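Hanging shirts in a narrow closet or cabinet

Posted 18 October 2026 by Wilma Bosman

Not every shirt needs a rod. A tall cabinet, a locker or the slim side of a wardrobe will hold a few shirts on pegs, and they come out in good shape if you set things up with a little care. I have kept my everyday shirts this way for 8 years, first in a rented room and now in a back hall.

Start with an empty cabinet

Take everything out and wipe the walls, top to bottom, with a damp cloth and a drop of dish soap. Go over them again with plain water and let the cabinet stand open overnight. Smooth panels look clean long before they are. Run a white sock over your hand along the side walls at shoulder height, where the fabric will touch. If the sock picks up gray, wipe again.

Measure before you buy hangers

A standard adult hanger is often too wide to sit square in a narrow cabinet. Measure the inside width at the height of the pegs, then measure the hanger tip to tip. If the hanger is wider, it can still go in at an angle, with one shoulder toward the back and the other toward the door. A T-shirt doesn't mind this. A pressed dress shirt will crease at the sleeve, so find another spot for it.

Slim plastic hangers are fine for cotton knits. Thick wooden ones take up space you don't have. I bought a set from Elleck that I like, and an older set from Brundex where the hooks were too tight to go over my pegs. Take a peg's measurement with you to the store.

Placing the pegs

Put one peg on each side wall, near the top, and far enough in that the door closes without pushing on the fabric. A peg with a cap or a raised end is better than a plain dowel – the hook can't slide off when you pull the shirt next to it. If you screw pegs into panels, check the thickness first and use screws short enough not to come out the other side.

One hanger to a peg is the rule in my house. Two will fit, but you end up taking both off to get at the one behind.

Getting the shirt on the hanger

Feed the hanger up from the bottom hem, never down through the collar. A crew neck that gets stretched over a hanger every week goes wavy by the end of the season. Once the hanger is in, pull the shoulder seams level and give the hem one light tug.

Shirts with two colors need a bit more thought. Raglan shirts with a dark body and white sleeves should be fully dry before they go in, and so should anything hanging across from them.
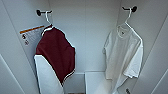
Wash a new dark shirt by itself the first two or three times, in cold water. To check whether the dye is still moving, press a damp white cloth on an inside seam for a minute. Any color on the cloth means one more wash alone. White shirts go in with whites only, and I skip fabric softener on both because it leaves cotton feeling waxy.

Keeping the air fresh

Small closed cabinets get stale. Leave the door open for an hour after you put in clean laundry. A small cloth bag of baking soda on the floor of the cabinet helps, changed every couple of months. Goossens sells cedar blocks that fit in a corner, but sand them lightly when the smell fades and keep them away from white fabric.

Stickers and labels inside the cabinet

Leave safety or instruction labels where they are. Old price stickers can go. Warm them with a hair dryer on low, peel slowly from one corner, and rub off what's left with a little cooking oil. Wash the oil away with soap before any clothes go back in.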